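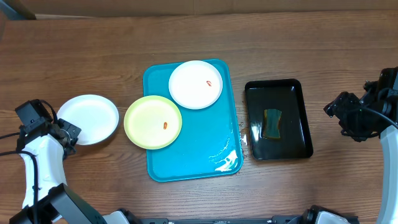 Plates, tray and sponge on the two-arm table at Prarnbridge.

Home | Posts | Bench notes | Contact

I rewrote our rules for the dish-clearing task in February. The old sheet had 22 rules and people skipped most of them. The new one has seven, and it's taped up by the door at Rostodside too.

The one I care about most is water. The sponge stays in the black tray, and any drops on the wood get wiped up before the arms are powered on. Cables stay on the outside of the arms, clear of the trays.

Next is the starting layout. One plate goes straight on the table and two go on the teal tray, each with a small bit of food. Plates can hang over the edge of the tray - that's allowed, and I want it kept in.

Hands stay off the table while the arms have power. If a plate slips, stop first, then reach. A bad run still gets logged under its own number. We're at 2623 now and there are no gaps in the list. 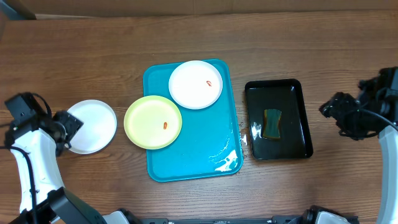

Fiadzo wrote in to ask if the stop rule also covers a plate that has only tilted. Yes, it does. I'll add that line to the sheet.

Comments

Tedis: We use 6 rules and yours has the layout one we're missing. Copying it.

gridbench: Do you swap the sponge on a schedule?

Reply: Every morning, before the first run.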